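Second arm for the bag picking bench - what would you budget?

benchrat_12
Posted 23 December 2023

Need a sanity check before I put the spending request in. We've got one small arm doing bag unpacking - mixed soft stuff out of paper bags, returns mostly. Want a second bench by March. Boss at Waner has asked for one number and I keep giving him three.

Where I am so far: arm the same as the current one, gripper the same, frame, spare cables. Not sure whether to put 270 aside for consumables or whether thats silly.

Current setup for reference, so you can see what sort of reach and clearance we're on about.
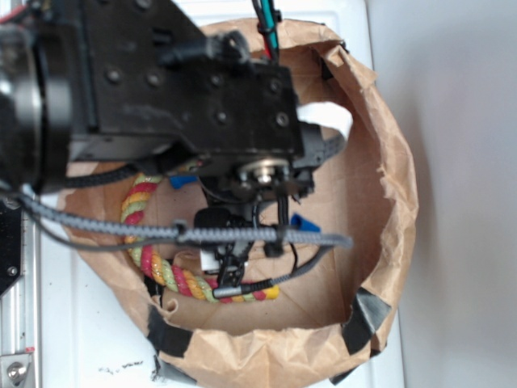

Bench one, rope toy in the paper bag

Frame is aluminium extrusion, would copy that exactly. Anything I've missed?

mustville_mark2
Cables. Look at what's hanging round that gripper. Budget for proper routing - clips, sleeve, a drag chain if it'll fit - before you spend a penny on a second arm. We lost more than 30 hours last year to snagged leads at our place and the arms themselves were fine.

pennyjar
270 for consumables isnt silly, it's low. Bags tear. Tape on the rim only buys you so long. What do you pay for bags?

benchrat_12
Bags are next to nothing, we buy plain kraft by the bundle. Its fingers and connectors I was thinking of.

halfturn
Disagree with mark a bit. Routing matters but it's an afternoon's work and a small order, shouldn't hold up the arm. Lead time on ours from Prerton was 12 weeks. If you want it running in March you're already late, order now and sort the cables while you wait.

mustville_mark2
And then he's got 2 benches with the same fault.

halfturn
Only if he does nothing for 12 weeks

pennyjar
Has anyone priced the Blöndal gripper? Longer fingers, supposed to be better in deep bags. Quote I had was silly money but that was for a single unit.

benchrat_12
Had a demo, liked it. But then I'm holding spares for two different grippers and the boss will ask why. Probably staying with the same one on both.

wobblyjig
Same on both, definately. Put a whole spare wrist on the request too, not just fingers. Easier to get it signed off now than in the middle of the year when somethings broken.

mustville_mark2
Agree with that one. Spare wrist yes.

benchrat_12
Ok - arm, matching gripper, spare wrist, frame, routing kit as its own line, consumables up a bit. Will ring Prerton for dates first and post the total when I have it.

pennyjar
Ask them about delivery as well, ours was extra and it wasn't on the quote.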